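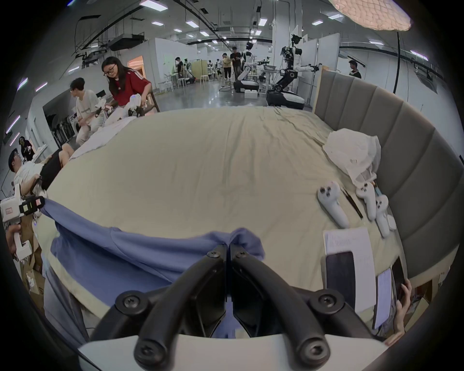 Tela azul violácea sobre la cama y tres mandos de movimiento junto al cabecero.

4. Configuración de las clases en directo

Este apartado se dirige a los instructores y centros que ya disponen de una cuenta verificada en Draltero. Para el alta inicial, consúltese el apartado 2.

4.1 Crear una clase

1. Acceda al panel del instructor y seleccione Clases > Nueva.
2. Indique el título, la disciplina y el nivel. El título admite hasta 100 caracteres.
3. Elija la modalidad: En directo, Grabada o Mixta. La modalidad no puede modificarse una vez abierta la inscripción.
4. Fije el número máximo de asistentes. El plan Skero permite hasta 2.000 conexiones simultáneas por clase – los asistentes presenciales no se computan.
5. Pulse Guardar borrador.

Nota: los borradores sin actividad se archivan al finalizar el mes natural y pueden recuperarse desde Clases > Archivo.

4.2 Comprobar el sonido y la imagen

1. Abra el borrador y pulse Ensayo.
2. Seleccione el micrófono y la cámara en los menús desplegables.
3. Hable a volumen normal hasta que el indicador permanezca en verde.
4. Si emplea música, active Mezcla separada y ajuste ambos canales.

Precaución: no cierre la ventana durante el ensayo. La sesión quedaría bloqueada y sería necesario esperar dos minutos antes de iniciar otra.

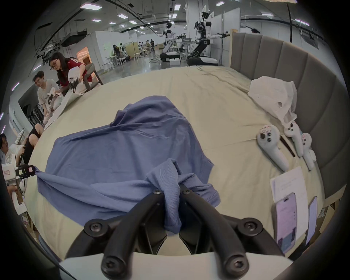 4.3 Publicar y cobrar

1. Asigne una tarifa o marque Incluida en la suscripción.
2. Confirme la cuenta de abono en Pagos > Datos bancarios.
3. Pulse Publicar. La clase aparecerá en el catálogo de la zona Toldale o en la que tenga asignada su centro.

Nota: las cancelaciones efectuadas por el instructor generan el reembolso íntegro a los inscritos.

Revisión del manual: octubre de 2026.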